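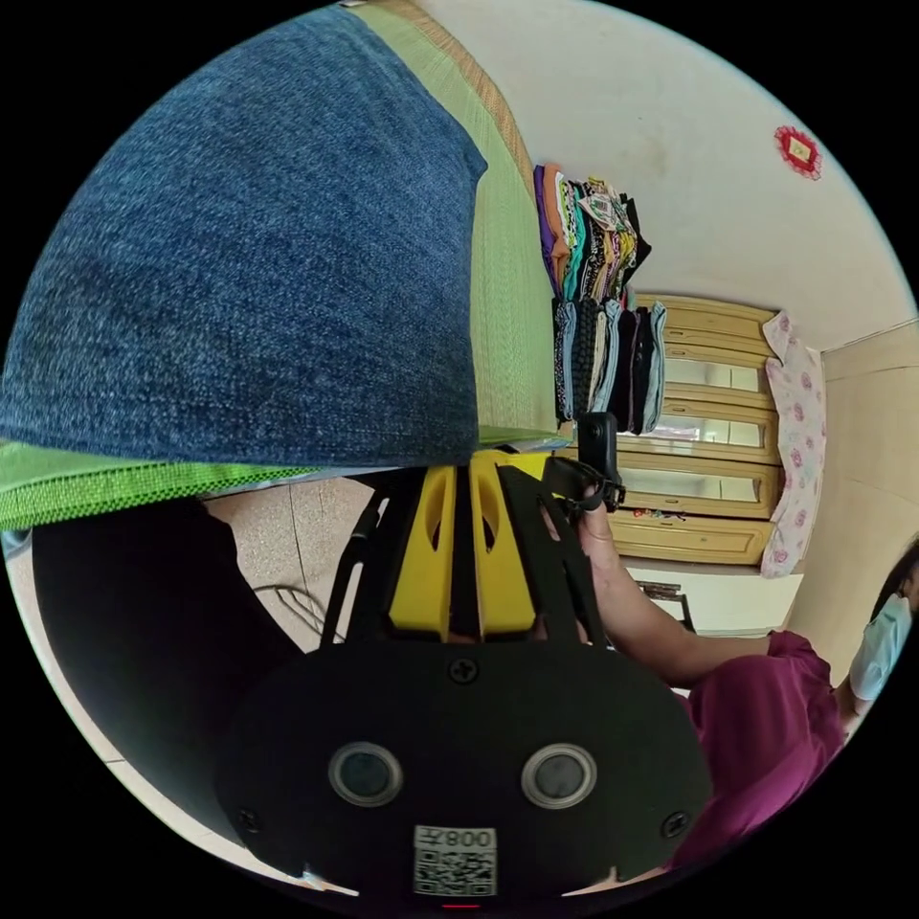
Ferhat Ekinci asked me before we started whether Vena is worth paying for if all you want is folded laundry. Fair question, and I'll come back to it at the end.

Slide 2. What Gaster sells. The Vena kit is a hand-held gripper with two yellow fingers, plus the upload service. You do the chore by hand with the gripper, and the recording becomes training material for the arm.

Slide 3. Our trial. Bedrooms only – blankets, folded clothes, bed mats. We logged 162 recordings in August. Xiuying kept the log. Pause here for questions on the log.

Slide 4. Cost. The kit is 700 dollars, with two sets of fingers. Upload is billed separately. Say this slowly, people miss it.

Slide 5. Complaints. Thick blankets are hard on the wrist. Setup instructions run to seven pages and need a rewrite.

Back to Ferhat. For laundry alone, no. For a lab that already has an arm, I'd buy it.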